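Skelthorpe Civic Products
Home > Public Notice and Hearings > Zirkon Notice Station

Zirkon Notice Station
Outdoor posting cabinet for permit applications, environmental reviews and public hearings

The Zirkon Notice Station is a freestanding, lockable cabinet for agencies that must post written notice at the site of a proposed action. It is used by planning departments, water and drainage districts, road authorities and school boards. Typical postings include notices of intent, draft findings, variance requests, right-of-way changes and hearing schedules.

Most local rules on site posting say where a notice must stand and how long it must remain readable. They say much less about what should hold it up. Paper stapled to a stake is still common, and so are the complaints that follow when the paper comes loose during the comment period. A contested posting can send an application back to the beginning of its notice period, at a cost to the applicant and to the agency. The Zirkon was designed for departments that wish to post once and be able to show later that the notice stayed in place.

Construction

The cabinet is welded aluminum with a powder-coated finish. The door is hinged on the left and closes against a continuous gasket. The window is clear polycarbonate with a hard coating on the outer face. Documents are held flat against the back panel by two full-width clamp bars, with no pins or magnets. A drip channel above the door carries rain to the sides.

The post is supplied separately and may be set in the ground, bolted to a concrete pad or mounted on the portable base. The portable base accepts sandbags or water ballast and is intended for postings on pavement or in places where digging is not allowed.

Sizes

The Zirkon is offered in 3 sizes.

Zirkon Single. Holds one letter-size or legal-size sheet. Suitable for variance requests and short hearing notices.

Zirkon Standard. Holds a full notice with a site map beside it. This is the size most often ordered by county planning offices.

Zirkon Wide. Holds a notice, a map and a summary of the environmental review. A second clamp bar position allows a translated notice to be posted below the first.

Document box

All sizes accept the Vornedora document box, a covered compartment that mounts below the cabinet and holds up to 100 folded comment forms. The lid is spring-closed and can be opened with one hand. The box has no lock, as its contents are meant to be taken by the public. Agencies that wish to collect completed forms on site should order the locking return box, which has a mail slot and a separate key.

The Vornedora box may be added to cabinets already in service. Older posts without the lower bracket holes will need the clamp-on bracket, part of the retrofit kit.

Posting record

Each cabinet carries a serial plate inside the door and a matching card pocket on the back panel. The officer who posts the notice writes the date, the case number and his or her name on the card, and does the same when the notice comes down. A carbonless copy is torn off for the file. Departments that keep their records electronically may photograph the card in place with the notice visible behind the window.

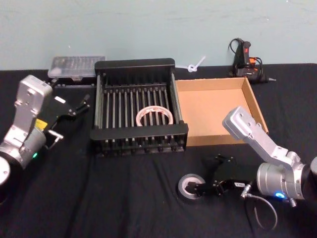 The card is not a legal form and does not replace the affidavit of posting where one is required. Agencies should ask their own counsel what proof of posting their state or county accepts. Skelthorpe does not give legal advice on notice periods, waivers or exemptions, and nothing on this page should be read as such.

Where an agency's duty to post has been waived for a particular project, many departments still choose to place a notice for the information of neighbors. The cabinets are supplied with a blank header panel for this purpose. The standard header panels read PUBLIC NOTICE, NOTICE OF HEARING and ENVIRONMENTAL REVIEW. Other wording may be ordered in English, Spanish or both.

Wind and weather

The Zirkon Standard, on an in-ground post set according to the installation sheet, is rated for winds of 95 miles per hour. The rating does not apply to the portable base. Cabinets on portable bases should be brought indoors when high winds are forecast, and the interruption should be noted on the posting card.

The window should be washed with mild soap and a soft cloth. Solvents and abrasive pads will damage the coating and are not covered under the warranty. Gaskets may be replaced in the field without removing the door.

In use: Zapata Flats Drainage District

The Zapata Flats Drainage District placed its first cabinets in June along a levee road where it had proposed to widen the maintenance track. The road is open to the public on foot, and the district had previously relied on laminated sheets tied to gates.

"We had a hearing continued because a landowner told the board he never saw the sheet on the north gate, and we had no good way to answer him," said Hamisi Mwaipopo, permits officer for the district. "Now there is a card with a name and a date on it. Our board asks to see the card before it opens the hearing."

The district has since ordered the return box for two of its locations.

Ordering

The Zirkon Standard is priced at $600, without post or base. Prices for the other sizes, posts, bases and header panels are given in the current price list, available on request. Public agencies may order by purchase order. Skelthorpe will accept the agency's own terms in most cases — please send them with the request for a quote so that they can be reviewed before the order is entered.

Keys are cut alike for all cabinets on a single order unless otherwise instructed. An agency adding to an earlier order should give a serial number from one of its existing cabinets if matching keys are wanted. Keys are released only to the agency on record and will not be sent to contractors or applicants without a written letter from that agency.

Cabinets are shipped assembled. Posts are shipped in a separate carton and may arrive on a different day. Damage should be reported to the carrier and to Skelthorpe before the cabinet is installed.

Questions about specifications and bid documents should be addressed to Leif Kvam, Public Agency Sales.

Related items
Vornedora document box
Locking return box
Portable base with ballast tray
Replacement gasket and clamp bar set
Posting cards, carbonless, pad

Page revised 20 August 2018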